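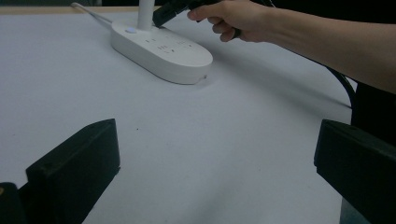
Plugs and leads come to Foltside

Wed 25 November

I've been on the returns bench at Clestell for long enough to remember when the only machine in the room was the kettle, so you can imagine the chatter when we heard the Foltside shed was getting two robot arms! They're called Lelau, they arrived in September, and their job is the dull bit – plugging in returned power strips and adapters, one socket after another, and logging which ones work.

We used to do all of that by hand, 300 strips on a busy day, and my wrists knew it by Friday. Now the arms do the ordinary ones and we get the odd stuff: bent pins, dodgy switches, anything that rattles. People also take turns showing the arms how a plug goes in, which is slower than you'd think (angle matters, and so does patience).

Huiling Lu, our shift lead, says no hours have been cut and 3 of us are being trained to look after the arms, with a small pay bump once we're signed off. Huiling Gu from the union side wants that in writing before Christmas, and I'm with her on it.

Not everyone's rapt. A few of the older hands miss having a natter over the easy jobs, and the new bench is a fair walk from the tea room. My own gripe is the beeping.

The next staff meeting is in the canteen after the early shift, and there are 30 chairs, so get in early if you want to sit down.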